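3.2 Standby load in shared study rooms

Most work on standby power looks at homes. Shared rooms in schools and libraries get less attention, even though their outlets are often left on through the night. We measured overnight load in two buildings of the Varnine branch library, one built before the rewiring program and one after it.

Each study table had its own power strip (Figure 4). Readers plugged in laptops, lamps and phone chargers during the day, and many of the chargers stayed behind after closing. We logged the load at the circuit level from closing time until 6 a.m. and left out any night when cleaning crews worked late. This gave 3152 usable hourly readings across both buildings.

The older building drew more power overnight on every floor. Part of the gap came from the vending area, which shares a circuit with the ground-floor tables – we could not separate the two with the meters we had. On the upper floors, where no such sharing occurs, the gap was smaller but still present. Panasiuk and Lysenko found a similar pattern in their survey of 400 office desks, although their rooms were locked at night and ours were not.

Staff in the newer building began switching off the table circuits at closing in April. Readings taken after that change are treated separately in Section 4.
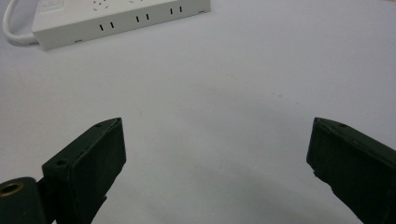 Photo: Zoriana Kuzmenko
Figure 4. Power strip on a study table.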